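**Flat news, August 2022: playing in the language you are still learning**

When we moved to Privton, I had the idea that my children would learn the new language from school, and that I would learn it from them. It happened a little like this, but more slowly, and with many evenings when all of us were too tired to speak anything except our own language. I was asked to write for the newsletter of our parents' circle about what helped us. I am not a teacher. I have only two children, a kitchen table and a job at a bakery which starts early, so please read this as notes from one home.

The first winter we used cards. I bought a set from the shop on the corner of Royer Street, with a drawing on one side and the word on the other, and we sat down after supper and went through them. My daughter was good at it and my son hated it. He was 7 then and he could say the word for "hedgehog" and the word for "saucepan", but when the neighbour asked him if he wanted to come in and take his shoes off, he stood on the mat and looked at me. I also did not understand the question, because she spoke fast and used the short form that people use here. We both stayed on the mat for quite a long time.

After that I put the cards in a drawer. They were not bad cards. The trouble was that a noun alone does very little work. You can know a great many of them and still not be able to ask someone to move up on the bench. What we were missing was the small words: on, under, next to, behind, a bit more, not that one, the other one, give me, hold it, wait. Adults who learn a language from a book meet these words in the first chapters and believe they know them. Then they need them in a hurry, with a bag in one hand, and they are gone.

So we began to play games where the small words are needed. The rule was simple: for as long as the game lasts, we speak only the new language, and the game is short. In our house short means 12 minutes on the kitchen timer. At the beginning I tried half an hour and it ended in tears, once mine. With the timer everybody can see the end, and my son sometimes asks to put it on again, which never happened with the cards.
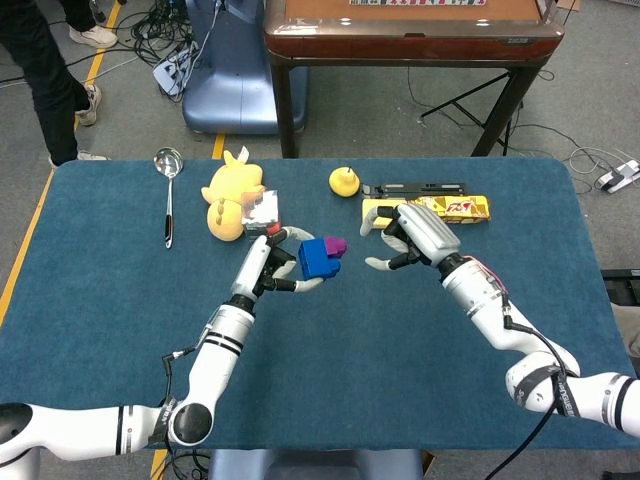 The game which lasted longest with us is the one we call Builder and Boss, and I will explain it in more detail because several parents asked me at the December meeting and I explained it badly. One person is the boss and has a small building already made, hidden behind a cereal box. The other person is the builder and has the loose pieces. The boss must say what to do, and is not allowed to point or to show. It sounds easy until you try to say it. Take just two toy blocks, a blue one with a purple one fixed on top, at the right side. For a beginner this is already a proper sentence: put the purple one on top of the blue one, on the right. If you forget "on the right", the builder will put it where he likes and he is correct to do it. Whose right, the children ask then, yours or mine? We had a serious discussion about this, half of it in the new language, and I was more pleased with that discussion than with the building.

Start with two pieces and stay there for a week. I know it looks too little. When the sentence comes without thinking, add a third piece, then a fourth. We never went above 7, and with so many the boss usually forgets what he has said already, so there is a lot of "no, wait, take it off again", and these are good words to have. When the box is lifted away and the two buildings are compared, let the children find the differences and say them. Do not correct the grammar in this moment. I write it down on the back of an envelope and I use the right form myself the next evening, as if by accident.

It is also good to change the roles often. A child who is always the builder learns to listen, but he can be silent for the whole game. In our family I was the weakest speaker after half a year, so I was a very bad boss, and the children enjoyed this more than any other part. My son corrected me with great patience. I think it was the first time he felt that the new language belonged to him also, and from that evening he began to bring home words from the schoolyard, not all of them suitable.

For families who do not like building, the same idea works with a tray and things from the kitchen. A spoon goes behind the cup, the salt goes between the two plates, the lemon goes under the bowl. It works with dressing a doll, and with drawing, where one person describes a house and the other one draws it without seeing. Drawing is harder, because a line on paper cannot be moved, so I would leave it for later. A mother in our circle does it with the shopping: her boys unpack the bags and she tells them from her chair on which shelf everything must go. She says that her kitchen was never so tidy.

**A few words about which language to speak**

In every meeting this question comes back, so I will say what we do. Our own language stays the language of the house. We eat in it, we argue in it and I read to the children in it before sleep. The new language has its place in the games, at the shop and with the neighbours. I was worried in the first year that I was holding them back. Now I worry more about the other side, because my daughter has started to count in the new language when she plays alone, and she has to stop and think for some words her grandmother uses. If you have a grandmother far away, I would advise to play the same game with her on the telephone, in your own language. Each side has the same things on the table, a cup, a fork and an apple, and the grandmother is the boss. Ours is very strict.

Please do not play when a child comes straight from school. They have been listening in a foreign language since the morning and the head is full. We eat something, they run about, and the game comes after supper or it does not come at all. We miss many evenings. In July we hardly played, because it was hot and everyone was outside until late, and I was afraid that all would be forgotten. It took two evenings to get back to where we had been.

**Where to find things**

You do not need to buy anything new. The second-hand room behind the Zarnby library has boxes of toys at the back, on the left when you enter, and the price is what you think is fair. Many of the sets there are mixed and not complete, but for Builder and Boss you only need two of each piece, one for each person, so go through the box with the children and let them look for the pairs. They must ask at the desk for a bag, and this is one more sentence.

The Flavero café lets us use the long table near the window in the afternoon, if we order something and take the crumbs with us. It is a good place for a first try with another family, since the children behave better when they are not at home. The parents can practise too. I ordered there for months by saying "the same, please" after the person in front of me, and I drank a great deal of coffee with cinnamon, which I do not like. Now I can say what I want and how hot I want it.

If you would like to have the list of small words that we use, it is on one sheet of paper, both sides, with space to write your own language next to each word. Copies are in the blue folder at the circle's shelf in the library. If the folder is empty, leave a note inside with the number of copies you need and I will bring them with me the next time I come. Corrections are also welcome. I have already found two mistakes in it, and one of them was in the word "mistake".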